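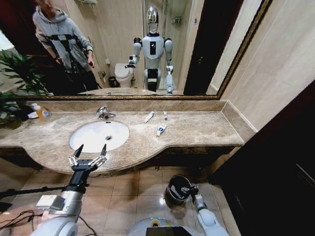
Notes > House > Ventilation

Exhaust fan, part two: the duct

5 min read

The fan in the upstairs bathroom was replaced in April with a Tundix inline unit, and the old ceiling fan came out along with its grille. The first post covered the wiring. The remaining problem was airflow, which was well below the number printed on the box.

The rating on a bath fan is measured against a small, fixed resistance. A real duct has bends, a roof cap, a damper, and usually a length of flexible hose that somebody left too long. Each one takes its share. The old run in this house had all of them, including a loop of flex lying across the insulation like a dropped garden hose. Moist air cooled in the loop, water collected in the low spot, and the opening got smaller by whatever depth of water was sitting there.

I drained it, cut it out, and replaced it with rigid galvanized pipe. The pipe came from Irley, who sell it in 5-foot lengths and will crimp one end if asked. Joints are screwed and covered with foil tape. Cloth duct tape dries out in an attic and lets go, so I peeled off every piece of it I could reach. The new run slopes toward the outside wall and is wrapped over its full length.

The backdraft damper is a Deák spring type. It opens at low pressure and closes without a bang, but the arrow on the body is hard to read and I installed it backward the first time. The symptom is a fan that hums normally and moves nothing. If you have one of these, mark the flow direction with a paint pen before you go up the ladder.

Total cost of pipe, damper, wall cap, tape and insulation was $119. I had the screws.

Makeup air was the other half. A fan can only remove what the room lets in, and the bathroom door had a tight sweep on the bottom left over from a noise complaint. With the sweep removed, the fan note dropped slightly and the mirror started clearing from the bottom up. I have no flow hood, so the test is a hot shower with the door shut, a humidity meter on the shelf, and a kitchen timer. Before the duct work the room needed more than an hour to get back to the hallway reading. It now takes 9 minutes after the water is off. The meter is a cheap Brasa and I would not trust its absolute value, but it is consistent with itself. 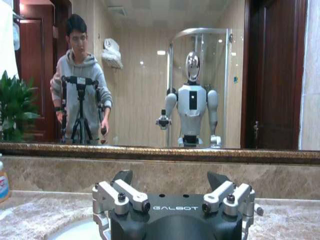
One reader wrote in to say that a humidity switch would have been a better use of the money than new pipe, and that theirs has run the fan unattended through two winters. I agree on the switch, less on the order. A switch on the old duct would have run the fan longer and put more water in the loop. Mine goes in next, with the trip point set high enough that a rainy day does not start it.

Still open: the wall cap flap rattles in a north wind. A strip of felt is the likely fix.

February 2021

8 comments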